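Stories > Workshops > Tidy people

3 min read

Selma Angelovski owns 34 cables and can tell you what each one is for. I can't say that about the five in my own kitchen drawer, so I asked her to teach me.

"Everyone starts with the bin – that's the mistake," she says, putting the kettle on. "Coil first, tie it, then it goes in the bin!"

She likes a bright tie, red for preference, and a loop no bigger than your hand. And knots? "Leave it flat on the wood and find the two ends. Never pull."

I pulled, of course (sorry, Selma), and she took it off me and had it sorted before my tea was cool enough to drink.

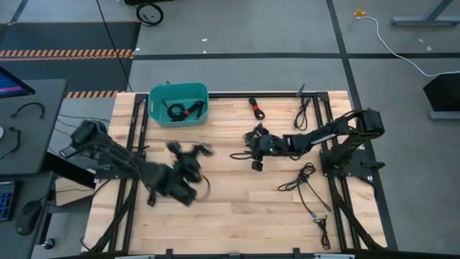 Black cables on the butcher-block bench, with the teal bin at the back.

"Do three a night," she told me at the door. I've done two.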